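Folding by Touch and by Plan: Our Laundry Study
Delphine Montoya and Waldemar Zalewska
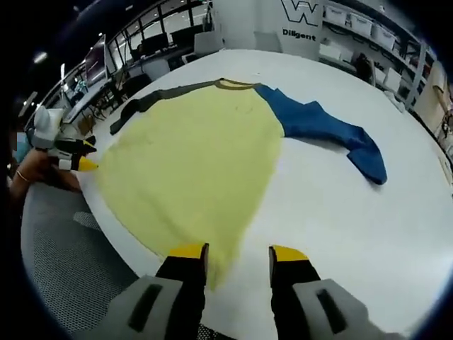 So the question we started with in April was pretty simple: does it matter what you fold first? I grew up folding shirts hem to collar, Waldemar does sleeves first, and we argued about it long enough that it became our term project!

We kept to long-sleeved shirts, because sleeves are where everything goes wrong (T-shirts are way too forgiving). The best one for learning was the yellow one with one gray sleeve and one blue sleeve. When each sleeve has its own color you can say "gray over first" and the other person knows right away what you mean.

We did 84 folds sleeves first and 84 hem first, all on a round table. I'd pick a square one next time. With no straight edge to line the hem up against, you have to judge straight by eye, and my early ones came out looking like kites.

Sleeves first took a median of 24 seconds. Hem first was 3 seconds faster, but the stacks were messier, and Waldemar was very happy about that part. Smoothing the body out before the first fold helped both ways, more than I expected. A bunched hem stays bunched all the way to the end.

We didn't get to hoodies or anything with buttons. Waldemar wants to try dress shirts next, and I still fold mine hem first at home.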